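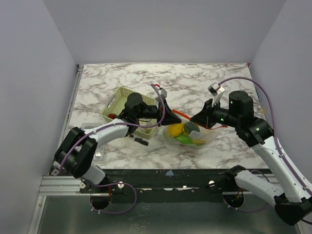
Keeping Old Newspapers Readable

A free press is a fine thing, but the paper it comes on is made to last until lunch. If you have a front page worth saving, start tonight. Newsprint yellows fastest in sunlight, so the frame over the fireplace has to go — sorry.

Lay the sheets flat, unfolded if you have the room. Slip each one into a clear polyester sleeve with a piece of acid-free board behind it. Skip tape, paper clips and the laminator. A laminated paper goes brown anyway, and then you own a brown place mat.

Store the stack in a closet you actually live near. Attics cook paper and basements grow things on it. My 96 copies of the Drina weekly spent one May in a basement, and 17 of them are now a single copy.

For clippings, photocopy onto acid-free paper and read the copy. Write the paper's name and date on the sleeve in pencil before you put the clipping in. You will not remember which mayor it was.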